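Stinuson says its paper mailers break down in 80 days. Do they?

Packaging supplier Stinuson has put a new line on its padded paper mailers: "Gone in 80 days." The claim will appear on every pack from March, and the company wants small online shops to pay 38 percent more for it.

The number comes from a trial by Lasteo, a testing firm that Stinuson hired and paid. Lasteo buried 62 mailers in a heated compost bed and kept them damp the whole time. Few customers own a heated compost bed. The summary runs to two pages and does not say what happened to the glue strip, the part most likely to stick around. Asked for the full results, Stinuson sent the same summary again.

Rival maker Tsakiris made a similar promise two years ago and quietly changed "breaks down" to "designed to break down" after complaints.

None of this has put off the town of Mirnaritz, which has ordered 3,000 of the mailers for its library loan service. The town did not ask other suppliers for prices. A town spokesperson said the order "reflects our values" but could not say whether the local compost site will accept them. The site's own posted rules still ban anything with glue on it.
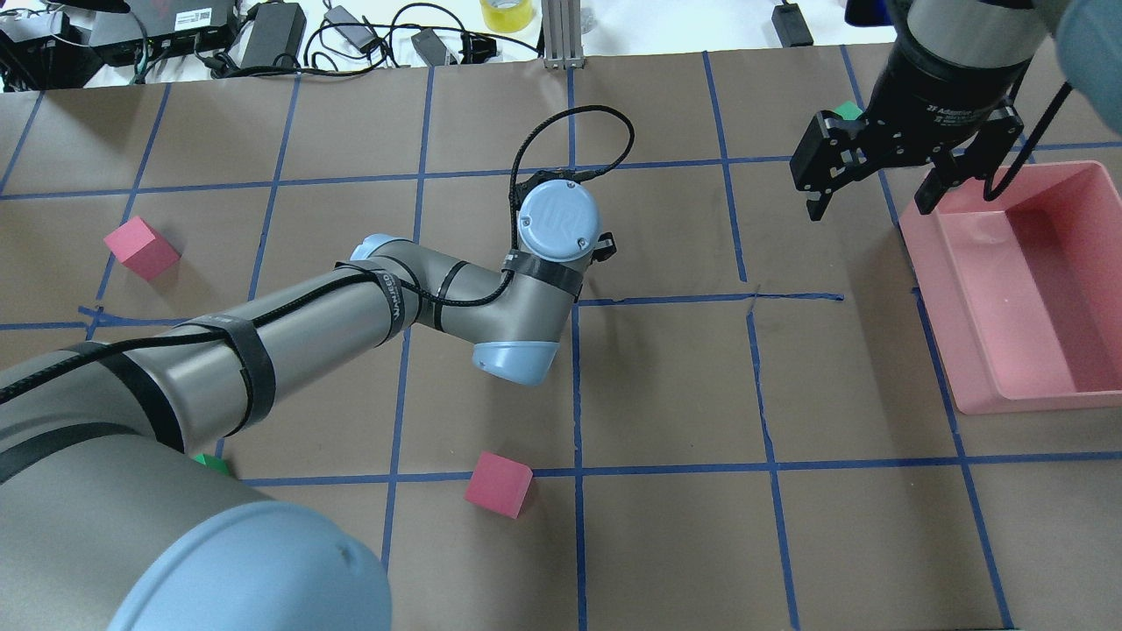 Reader comment, Mirnaritz: I tried one of the samples in my backyard heap last fall and the flap is still in there. Plain brown envelopes rot fine and cost less, so why are we paying extra?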